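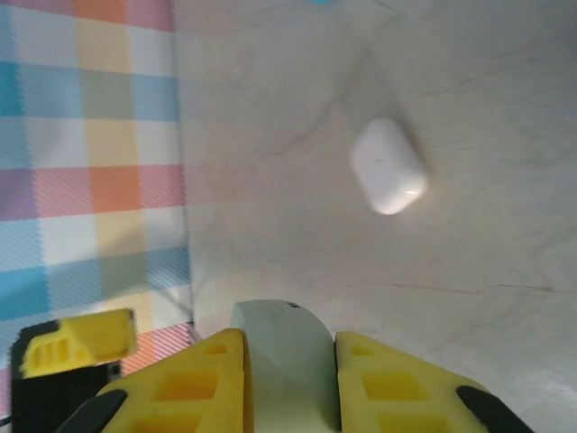 Fingers open, small white case up ahead on the table. Start every demonstration with a bit of room like this.

Teaching a robot arm by hand: tips for the home workshop

By Agata Mazza, for Homside. Updated November 1, 2022

These notes are for people who already have an arm bolted down and moving, and who want to show it a simple pick-and-place job. They apply whether you push the arm through the motion yourself or drive it with a leader arm or a hand controller. I use the Rastlow controller at home, but nothing here depends on it.

Before you record

Pick one object and one place for it to go. "Tidy the table" is too much for a first job. "Pick up the case and put it on the cloth" is plenty.

Write the job down in one sentence and tape it to the bench. After an hour of driving you will start to change the job without noticing.

Check the wrist view before the overhead view. If you can't see both fingertips and the object in it at the start, move the start position back.

Glossy white things on a pale top are hard to judge. Turn a lamp to the side so the object throws a bit of shadow. A patterned cloth along one edge helps you keep your bearings when all you have is the wrist view.

While you are driving

Go slower than feels natural, but don't stop dead. Long pauses get learned along with everything else. Trim them off the start and end of each run, and throw out any run with a long one in the middle.

Line up the fingers first, then come down. Small rounded objects get nudged away if you do both at once. Close gently, wait a beat, then lift straight up.

If you fumble a grip and recover neatly, keep the run. A few of those are useful. If you fumble and have to reach in with your hand, delete it.

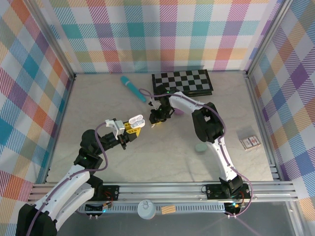

With two arms on the one rail, decide early which of them does the work and give the other a parking spot. It should be the same spot every time, well clear of the path. Aldo Sorrentino parks his second arm by joint angles saved in a file, and that is neater than doing it by eye.

Cables want enough slack for the furthest reach and no more. Run the arm out to each corner by hand with the power off and watch where the cable goes.

Other objects can stay on the surface, and should once the basic job is working. Shift them between runs. If the colourful bits never move, the arm may learn to steer by them.

How many runs

My first usable result came from 139 runs of one job. I tried with 28 and it only managed the spot where I had started most often. Bohumila Trnka did some 1000 over the winter and finished in April, for a job with several objects.

Move the target a few centimetres after each run, and turn it as well. People remember to move it and forget to turn it.

Afterwards

Watch the recordings back the next day, at double speed. Bad ones stand out. Name the folders by job and date - "test2_final" will mean nothing to you in a month.

Wipe the finger pads with a damp cloth, let them dry, and check the screws on the finger mounts. Mine work loose on the left side first.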